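16 May 2026

Up before six. Read Psalm 98 twice over with my tea, once in the old version and once in the modern one, and preferred the old. I had meant to preach from it tomorrow but the sermon I have been writing all week is on Jonah under the gourd, and it is too late to change. I have never been much good at changing late. The one time I did it, at Grudwood last February, I lost my place and had to sit down during the second hymn to find it.

Typed up the order of service and put it in an envelope for the organist. Hymn 402 to open, which they know well there, then a newer one after the first reading that they may not. I have asked for it to be played through once before we stand.
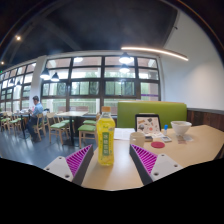 Horkar Circuit - Local Preachers' Fellowship

Meeting at Zetmont this morning, ten o'clock. I took the number 18 bus, as the car is still making the noise. It came late and went round by the hospital, so I walked in during the opening prayer and stood at the back until the amen.

The business was mostly the plan for the next quarter. Grudwood has asked again to have its evening service moved to the afternoon, and this time it was agreed. I spoke against it last year and said nothing today. The people who came in the evening are mostly gone now, or can't get out after dark, and I was really arguing on behalf of people who aren't there any more. It will begin at three from September. I am down for the first one.

We then spent a long while on expenses forms. The new form asks for the postcode of each chapel, and there was some discussion of whether the chapel at Cattaneo has one of its own or shares with the farm. I think it shares. It was left for somebody to find out.

After that, the study paper. It was on the call to preach, and how a person is to know it from plain liking for the sound of his own voice. The old test was threefold - grace, gifts and fruit - and the paper went through these in order, rather slowly. I have been preaching long enough that I don't think about it much, and perhaps I should. When I was on trial I was asked at my oral examination whether I could name one person who had been brought to faith through my preaching. I said I could not. The minister in the chair wrote something down and passed on to the next question, which was about the prophets. I was passed all the same, and I have never found out what he wrote.

I said some of this in the discussion. It was received quietly. One of the younger ones said afterwards that she had been asked almost the same thing and had cried in the car park. I told her it gets easier, though I don't know that I could have said how.

She is to preach her trial service at Cattaneo next month. I am one of those who must go and hear her and write the report. I dislike writing them. You are meant to comment on content, structure, delivery and the conduct of worship, each under its own heading, and by the time it is all set down in that way there is not much left of the service. I will try to say something useful about the prayers, as people hardly ever get told anything about their prayers.

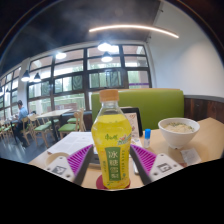
A drink bottle upright on the table

Home by two. Had soup and the end of the loaf, then sat down to Jonah again.

The trouble is the ending. The book stops with a question and I want the sermon to do the same, but every time I read it aloud it sounds as if I have dropped a page. I tried it with a short prayer straight after and that was better. I also took out the whole part about the king of Nineveh putting sackcloth on the cattle. I was fond of it. It always gets a smile, and then they remember the cattle and nothing else. It has gone into the folder with the other things I have taken out of sermons, and that folder is now thicker than the one with the sermons in it.

Timed it at the kitchen door with my watch on the dresser. Still a little long. I shall leave it. They are used to me at Horkar, and the clock there hangs behind the pulpit, where the preacher can't see it.

In the late afternoon I got down the box of old circuit papers, as I had promised to look for the opening of the first Cattaneo chapel before the anniversary. Found the handbill, folded in four and torn along one crease. There was to be preaching in the morning and afternoon and a tea between, with tickets to be had from the shop. The preacher in the afternoon was a man who had walked over from Zetmont. It says nothing of how he got back.

With it was a memoir of one of the early stewards, cut from a magazine and pasted on card. I read it through. They all follow the same road, those memoirs - serious impressions as a child, a careless youth, an awakening under some sermon or other, long usefulness, and then the deathbed at greater length than all the rest of it. He had been a wheelwright for most of his life and his trade gets one line. I should have liked more of the wheels. He was said to have been "much exercised in private" and "firm in matters of discipline", and I take the second to mean that people were a bit afraid of him.

I have copied out the dates and one paragraph for the anniversary leaflet. The rest can go back in the box. The paste is giving way and it ought to be kept flat, so I have put it inside the big atlas for now and must remember that I have done so.
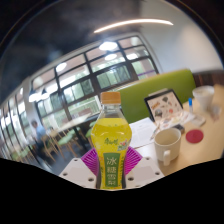
Evening

Rain from six o'clock. Rang my sister. She has been asked to be a steward at her own church and wanted to know what it involves. I told her mostly keys, and finding someone to do the thing when the person who was to do the thing is ill. She said she would think about it. She will say yes.

Ironed a shirt. Put the Bible, the hymn book and the sermon in the bag, and my other glasses in the side pocket. The lift is coming at a quarter to ten, so I shan't have to trust the bus.

Went over the intercessions once more. I had written them on Thanksgiving lines, to go with the psalm, before I settled on Jonah, and they don't fit as they stand. Rewrote the middle part. I have put in a silence for people to name those they find it hard to wish well, which is near enough what Jonah is about, and I shall have to hold my nerve and let it run. I generally cut silences short.

Thought again about the question from my oral. There was a man at Grudwood, years back, who used to wait by the door and tell me which part he had disagreed with. He came every time I was planned there. I had forgotten him until this evening. I don't suppose he would count as fruit, but he did listen.

Bed at half past ten. Must ring the garage after the weekend about the car.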